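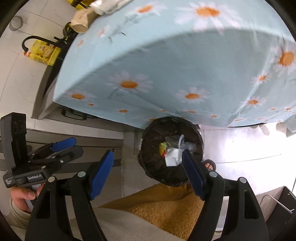 Magdolna Magyar

About Skondora

We do tables. Cloths, cups, plates, the setting up and then the clearing away, which is the half most people forget to book. Skondora rents table linens and small party furniture and sends people along with it if you want people. Birthdays, school fairs, retirement lunches, the odd christening. Not weddings over 94 guests, we tried, too many stairs.

Started in my mother-in-law's garage with two folding tables and a box of mismatched napkins. Now there's a proper unit, shelves up to the ceiling, a washing machine that shakes the wall. 658 cloths on the shelves at last stock check in April. Still the two folding tables. One has a new leg.

The daisy cloth

People ask for it by name so it gets its own bit. Light blue, white daisies with orange centers, big ones and little ones scattered in between. It's on more kids' parties than anything else we own. Goes out spring to fall pretty much without a rest. Hangs well over the edge, covers ugly table legs, and the pattern hides a juice spot till you get home. There's a crease in some of them that never quite irons out. Sorry. We do try.

If you want it for May or June book early. Plain white and dark green are nearly always in.

Who we are

Me, Magdolna. Bookings, phone, driving when somebody's sick. I wrote this page, so complaints about the page also to me.

Firdevs Taşdemir runs the laundry. Every cloth goes past her twice, once coming in and once going out. She can get beet out of linen. Candle wax too, but please don't.

Irén Jakab, set up and clear up. She trained most of our Saturday-type helpers and wrote the clearing sheet further down. Fast. Don't stand behind her when she folds.

Firdevs Yalçınkaya, yes another Firdevs, does the van and the heavy stuff. If you call and ask for Firdevs say linens or van.

So five of us counting Jolán Somogyi, who does the books two mornings and won't be photographed.

How we clear a table

New helpers get this on paper, customers kept asking for it, so it's here as well.

Bin first. Before anybody touches a plate. Round bin, black bag, bag folded well over the rim all the way around or it slides in on the first heavy thing. Put it on the floor close in by the cloth, so the drips and crumbs have a short trip.

Food scraps and used paper napkins go in. Clear plastic cups go in too unless the hall has its own recycling, then ask where it is and use that. Pour drinks out in a sink before the cup goes anywhere. A bag full of soda is a horrible thing to carry to a van.

Don't push down on the bag. Tie it when it's three quarters up, start a new one. Spare bags live under the liner in the bottom of the bin.

Check for forks. Always forks. And once a set of house keys.

Cloth comes off last. Corners to the middle, lift, shake it outside and not over the bin, you will miss. Damp ones in the mesh sack, dry ones in the canvas. Never put a damp cloth in the canvas sack, Firdevs (linens) will find out who.

Wipe the table, legs down, stack. Look underneath before you leave.

What it costs

Cloth rental is by the piece, price goes down after ten. Delivery inside town is included over the minimum order. Clearing is by the hour, two people, and the bags are ours. Full list by email, it changes too often to keep up here and the last time I tried I deleted the whole menu.

Stains are normal, you don't pay for those. Burns and scissors you do. Please return cloths unwashed, we mean it, a hot wash at home sets the grass stains and then it's a rag.

Where we've been

Regular tables for the Conalon staff picnic, the Csizmadia bakery open day, and the spring sale at Wisura, which was outdoors and windy so now we own clips. Lots of clips. Clips are free with any outdoor order, just bring them back.

Almost 4000 cloths washed last year. Firdevs keeps the tally on the laundry door in marker.

Visiting

You can come look at cloths before you choose. Afternoons are best, mornings we're loading. Ring the bell at the side door, the front one is blocked by tables. Bring a paint chip or a napkin or whatever you're trying to match, phone pictures make every blue look the same.

We can hold a cloth for you for a week without a deposit. After that it goes back on the shelf and somebody's kid gets it.

Helpers wanted for the summer, mostly weekends, some lifting, lunch included. Ask for Irén, afternoons after 2.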